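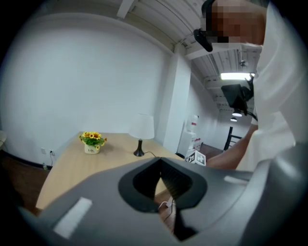

3. Data collection

3.1 Setup

All demonstrations were recorded with the Semach hand-held gripper, which the operator carries in place of a robot arm. The housing holds a wide-angle camera aimed past the two fingers, so each recording shows the fingers and whatever lies ahead of them. A cube with printed markers gives the pose of the tool relative to a headset worn by the operator. The gripper opening is read from the finger drive and saved with each video frame.

We used 2 sites. Prevusham is a furnished room with pale walls and ordinary tables. Brunton is a small workshop with metal shelves and much weaker light. No furniture was moved between sessions unless a task called for it. Household items such as lamps and flower pots were left on the tables as distractors, and their positions were allowed to drift over the course of the study.

3.2 Tasks and operators

Operators performed short tabletop tasks: picking up a cable by its free end, laying it along a marked line, and placing a small object next to a larger one. We chose cables for most of the recordings since thin objects are where our earlier policy failed most often. A white cable on a light table gives the camera very little contrast, and the ribbed finger pads hide the last part of the approach.

Saskia Rewi and Clem Merrick recorded at Prevusham, Rochelle Nepia at Brunton. Each operator practiced until they could finish every task without looking at the instructions. They were told to work at a comfortable speed and to keep going after a missed grasp. Missed grasps stay in the data with their own label.

3.3 Filtering

The raw set held 632 demonstrations. We dropped a recording if the marker pose was lost during a grasp or if the gripper reading and the video drifted apart. This left 600 for training and validation. Most of the dropped recordings came from Brunton, where low light blurred the markers during fast wrist turns. We tried filling the gaps by interpolation, but the filled paths cut corners near the table surface and we did not keep them.

Faces were pixelated before any labeling took place. Labels were added by Ilse Baumgart and checked by Bouchra Helmy, and cases on which they differed were settled by watching the recording together.

3.4 Evaluation

The policy was trained with the Vumgate code base using the settings in Section 2. We ran 200 trials on a fixed arm fitted with the same fingers. A trial counts as a success if the object is released within the marked area and the arm has not touched a distractor.

Figure 3. Hand-held collection at Prevusham. The tool camera looks out between the ribbed fingers toward a table with a potted flower arrangement and a lamp. The marker cube is to the right of center, next to the operator's forearm.

Failures fell mainly into two groups. In the first, the fingers closed just above the cable and came up empty. In the second, the grasp held but the loose end of the cable caught on the edge of the table during the move. The second kind is rare in the demonstrations, where operators tend to lift higher when they notice slack. The policy has no input that measures slack directly, and we return to this in Section 5.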